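11 min read

4.2 Live releases and the studio catalog

We turn now to the live record as a product. Earlier work treats it as a stopgap — something a label puts out between studio albums. Our interviews don't really support that. Gil-soo Maeng, who mixed both Hostham concert releases, described the live album as the only one the band still argued about. Set order, crowd level, whether to fix the flat notes. None of that came up for the studio records, or not with him.

The sample is small. 2949 listener ratings collected through the Bravley mailing list, of which 715 came from people who had been at one of the shows. Attendance was self-reported. We didn't check tickets.

Two things stand out. First, attendees rated the live versions higher than the studio versions on almost every song, and the gap was widest on the slow ones. Non-attendees went the other way on slow songs and were split on the rest. Second, crowd noise. Attendees wanted more of it. Non-attendees wanted less, escpecially between songs, where long applause was the most common complaint in the free text box.
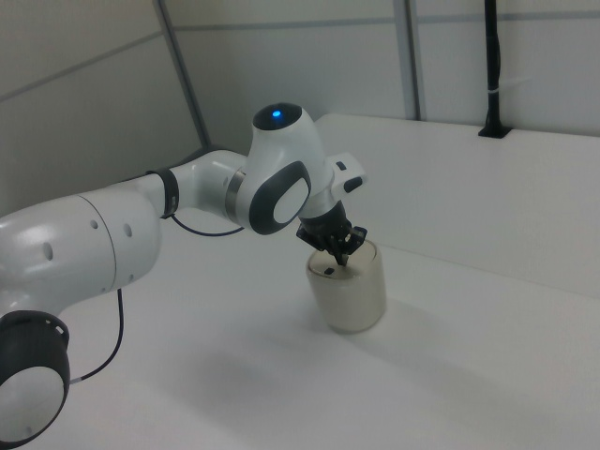
Figure 2

The crowd noise result needs care. Geka pressed the vinyl with shorter gaps than the download, so listeners were not all hearing the same applause. We asked for format but plenty of people left it blank. Splitting by format where we could did not change the direction of the result. It did make it weaker.

Ornella Farina (interview, June) put the difference down to memory. People who were in the room are filling in the parts the microphones missed — the heat, the wait, who they came with. Plausible, hard to test with a rating scale. A listener who wasn't there gets a recording with a lot of clapping on it and judges it as as a recording.

Eyvindsson makes a similar point about anniversary tours, where most of the audience already knows the songs from the first time around. Old fans singing over a chorus is a feature to other old fans. For newer listeners, less so. Our age data is too thin to say much here. Worth a proper follow-up.

One more caution. The Hostham set was recorded over more than one night and edited together, so "being there" means different things for different respondents. Someone at the Monday show may be rating a take from another night entirely. Maeng would not say which songs came from where.

4.3 Track order

Only 10 of the free text replies mentioned the running order at all, and most of those were about the encore.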